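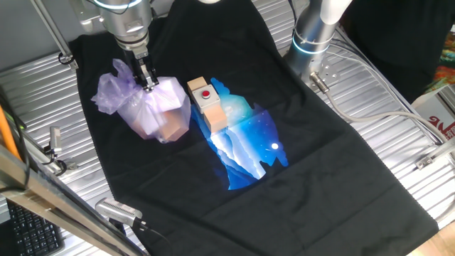

Skevwood Dual-Arm Demonstration Program
Progress report to the Jokari Fund, second reporting period
February 2, 2025

1. Purpose of this report

This report is submitted under the terms of the funding agreement and covers work carried out by the Skevwood laboratory to the end of December. It addresses the teleoperated demonstration stream only. The hand-guided stream, in which the operator moves the arm directly, is reported separately by Wumbei.

2. Work completed

The laboratory recorded 1941 teleoperated demonstrations during the period, against a commitment of more than 1800 in the revised work plan. Each demonstration consists of one complete attempt at a task by an operator controlling the arms remotely, together with joint positions, gripper state and synchronized camera streams. Attempts abandoned by the operator are retained and labelled as such, and are not included in the total.

Of the 11 task families listed in the agreement, nine are now represented in the dataset. Priority was given to the handling of soft and thin materials, in keeping with the reviewers' advice at the previous milestone. Plastic bags continue to present the greatest difficulty for operators. The film folds unpredictably under the fingers, its outline is hard to judge on the camera feeds, and the contents may shift when the bag is lifted. 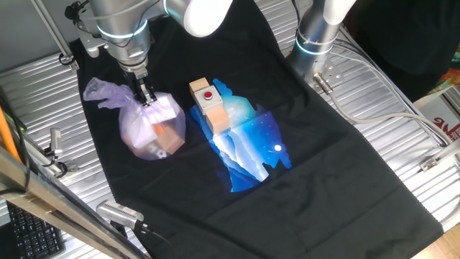 Figure 1. Left gripper holding a knotted plastic bag over a T-shirt laid on the work table.

Operators were instructed to approach bags from above and to close the gripper slowly. Where a knot is present, it is the preferred grasp point. These instructions have been added to the operator manual, and new operators now complete a practice session on bagged objects before their recordings are accepted.

3. Variances

Delivery of the replacement control handles from Broteck was delayed, and recording was suspended for two weeks. The lost time was recovered through additional evening shifts, with no change to the approved labour budget. A minor overspend on cabling has been absorbed within the equipment line.

4. Next period

The two outstanding task families, cable routing and garment folding, will be scheduled first. The laboratory will also review its labelling guidelines with Wumbei so that remote and hand-guided demonstrations can be analyzed together. The Fund's approval is requested to carry forward the unspent portion of the travel allocation for this purpose.

A statement of expenditure is attached as Schedule B.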